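1st January – utensil sorting, round table

Gripper 2 is dropping thin items again. Todor Delić reported it before the break and I got the same today: fingers close, the grip reads as good, then the stick slides down between the pads.

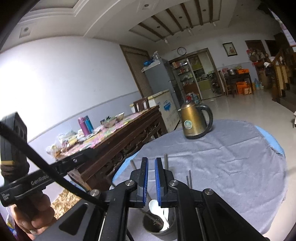
Spoons are fine, so it's the narrow stuff only. 100 closes on the bench with nothing held, and the fingers stopped short of full travel on 8 of them. I suspect the left linkage is binding near the end. Vesela thinks the pads have glazed – could be both.

Safety: keep fingertips off the linkages while the power is on. Stavros D. got pinched clearing a dropped stick. No cut, logged anyway.
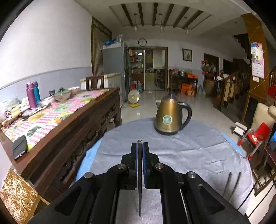 To do
Strip and clean left linkage
Swap both pads, keep the old ones for Aatos
Repeat the 100 closes, then thin items only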